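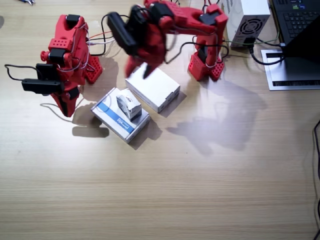
The retired stock-theft investigator keeps his old notebooks in a feed sack behind the kitchen door, and he doesn't think much of the plan to put ear tags with trackers on every cow in Pamwood.

"They told us the brands would stop it," he said. "Then the permits would stop it. Then the roadblock at Clurkard. I worked that roadblock. Do you know how many stolen animals I found in my first year there? One calf, and it was in the back seat of a car."

He asked not to be named, as he still has relatives in the police and cattle of his own. He spent most of his career on livestock cases in the district and left the service in February. We talked on his porch for most of a morning, starting at 6, when he had already been out to check his pens.

The tracker plan was put forward by the Pamwood grazing association after a bad dry season in which members reported 51 head missing. The association wants farmers to pay for the tags themselves, with a discount for anyone who buys 200 or more. Very few people in Pamwood own 200 cows.

I asked him whether he believed the figure of 51.

"I believe 51 were reported. Some of those were stolen. Some walked through a bad fence and are standing in Meng right now eating somebody's corn. And a few, I'm sorry to say, were sold by a son or a nephew, and the owner would sooner report a thief than ask at his own table."

How many fell into each group he wouldn't guess. The police post at Pamwood wouldn't either. An officer there told me by phone that the cases were "under investigation" and that arrests had been made. When I asked how many of those arrests had reached a court, he said he would call back. He hadn't by the time this was written.

The investigator laughed at that, though not for long. Arrests, he said, are the easy part. An animal with no clear brand and two men claiming it will sink most cases, and witnesses don't like traveling to the court in Trukunari, where they may sit on a bench all day and be told to return next month.

"I had a case postponed 4 times. By the end the cow had died, the complainant had moved away, and the accused was asking me for bus fare."

Did he get it?

"I gave him half."

Supporters of the tags say they would settle exactly that kind of argument. A tag carries a number, and the number belongs to one owner. He has heard this and isn't moved by it. A tag comes off with a pocketknife, he said, and a butchered cow has no ears by the time it reaches a market stall. He also wonders who would be watching the screen at two in the morning, and what car they would use to get there. The Pamwood post shares its one truck with Clurkard.

"If the machine says your cow is going down the river road, fine. Now you know. Are you going after her? With what? These people carry axes."

He did go after them himself once, early on, with two neighbors of the farmer who had been robbed. They followed tracks for most of a night and found the animals tied in a gully with nobody near them. He still doesn't know if the thieves had run off or were sitting in the brush. He told the farmers never to do it again without police, and admits they had little reason to listen.

What would he do with the money, if the association handed it to him?

He was slow to answer. Fuel, he said. A second truck, even an old one. He would also have the permit book at the Trukunari sale yard checked by someone from outside the district. In his time a clerk there could stamp about 1,000 permits in a season, and he never met a buyer who had been turned away.

I put this to the sale yard. A woman in the office said every permit is inspected against the animal and the seller's papers. She declined to let me see the book.

The association votes on the tags next month. He is a member and will attend, he said, but he expects the thing to pass. His own cows are branded on the left hip, and he counts them before breakfast.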